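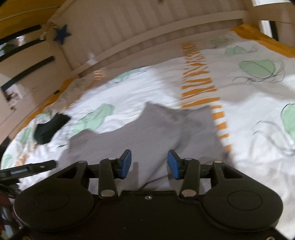 ## Raston hand grippers, after three weeks

Raston hires these out in pairs for 80 pounds a month, charger included. I had mine sent to Skitcombe and have been using them to record folding for a small robot arm. You squeeze, the fingers close, and the software saves the movement. Setting up took 6 minutes.

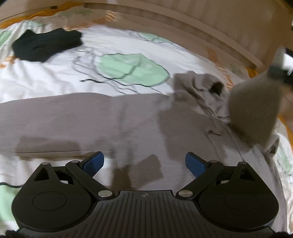 Clothes are what I wanted to test, and they are harder than boxes. The blue pads need something to bite on -- a fold or a raised edge. On grey cloth lying flat between the open fingers I had to push down and pinch, but bunched-up fabric like the heap beyond it was easy.

Meifang Yao at the Clultomstead workshop prefers the older Yau set, mainly for the lighter trigger. I tried hers in October and found it too loose.

My complaints are the stiff left trigger and the manual, which skips calibration. I'm keeping the pair for another month.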